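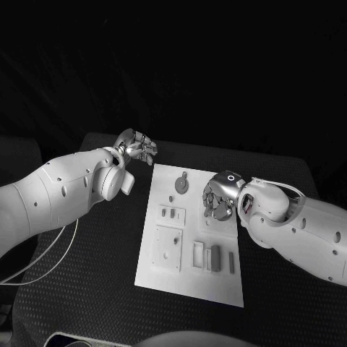
Kirkel Teaching Station: Frequently Asked Questions
Last revised October 4, 2018

What is the difference between hand guiding and remote control?
In hand guiding, the operator holds the arm and moves it through the task with the motors in compliant mode. In remote control, the operator wears the gloves and the arms follow. Both methods write the same file type.

Which one should I use for the task board?
Remote control. Hand guiding does not record finger positions, and the peg tasks depend on them. For reaching and pushing tasks either method is acceptable.

How many demonstrations are needed per task?
Plan on 3000 for a two-handed task. At Driritstead the peg set was trained on nearly 4000, including failed attempts. Keep the failures and mark them as such.

Can I move the board between demonstrations?
Yes. Shift or rotate it by a small amount after every seven runs. Do not move it while a run is being recorded.

Where should the hands be when recording starts?
Above the work area, fingers partly curled, touching nothing. Hold still for 3 seconds before the first motion. Runs that begin in contact with a part are rejected at import.

The hand lags behind my glove. What is wrong?
Usually the glove calibration has expired. Repeat the open-hand and closed-fist poses. If the lag remains, check the network load on the Yensuk controller.

Do the cables limit the motion?
They can. Leave enough slack for full wrist rotation and check that no loop can catch on the board. Cable snags are not detected by the software.

Can two operators share one session?
No. Each operator needs a separate session, with a separate calibration. Arm length and grip habits differ enough to affect the data.

Can I edit a recording?
You can trim the start and end. Cuts in the middle are not supported.

Who do I contact?
Yaryna Bilyk for station hardware, Fadwa Kabbaj for recordings and import errors. Orders for replacement gloves go through Brikalard.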